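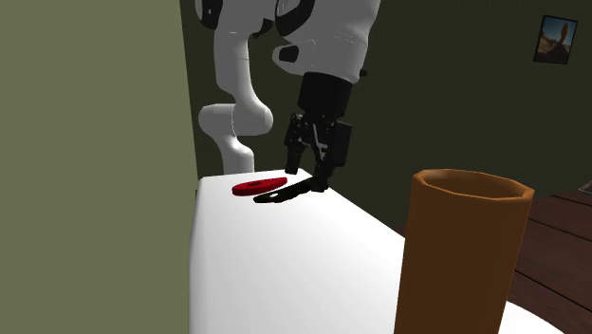

One tenant wrote to the Nuvden Housing Office that a mixture of vinegar and water had left her white surfaces streaked, and asked whether the proportions were at fault. The proportions were correct. Streaks of this kind usually come from soap left behind by earlier cleaning, and a second pass with plain water and a clean cloth will remove them.

Household Care, Sheet 11: Bathrooms and Light-Colored Surfaces

Residents are advised to clean from the highest point of the room to the lowest. Dust shelves and ledges before any water is used. Cloths used on the toilet should be kept apart from all others and washed separately in hot water.

Never combine bleach with vinegar, ammonia or any other cleaner. Open a window or run the fan while bleach is in use.

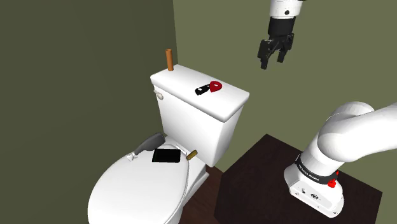

Limescale under the rim responds well to white vinegar left overnight. Flush in the morning and scrub with a stiff brush. Abrasive powders scratch the glaze and should be avoided.

A tank that refills without being flushed may have a worn flapper. Put a few drops of food coloring in the tank and wait 8 minutes without flushing. Color in the bowl indicates a leak, which residents of Rashti Court and Jillau Court should report to the maintenance desk at extension 2113.

Sheet revised March 31, 2026.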